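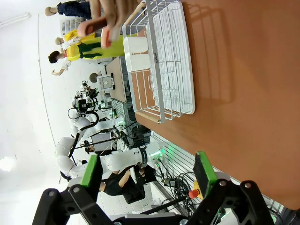 Can a party treasurer's loan be left off the donation return?

Posted by kuusk_west

I'm a member of a small local party in Rusdale. Before the last council election one of our candidates had his flyers and hall hire paid for by a friend who runs a company called Zenstead. The candidate says it was a personal loan and he'll pay it back. The two of them have since fallen out, and the friend now says he never paid for anything. Does a loan like this have to go on the return, and who is on the hook if it was left out?

Clilotar

Check the rules for your own state first, as council elections are run under different acts. In general a loan for campaign costs is treated as something you disclose, the same as a gift. The flyers and the hall are campaign costs. If the company paid the printer directly, it may well count as a gift in kind, whatever the two of them called it afterwards.

The candidate normally signs the return, so it's his problem before it's the party's. If the party has an agent who lodged it for him, that person should read it again too. Ask the printer for a copy of the invoice -- it will show who was billed. Returns can usually be amended, and it looks a lot better if you do it before someone complains.

rusdale_ratepayer

They all do it. Ours had 3 mates paying for signs and it never went anywhere.

hallkeys7

I'd add one thing to the first reply. Find out whether there is anything in writing with a repayment date. We had a similar mess and all we could find was a text message. The electoral office wanted bank statements from the candidate and gave him 20 days to produce them. He got them in on time and had to lodge a corrected return. Ring them and ask, you don't have to give the candidate's name.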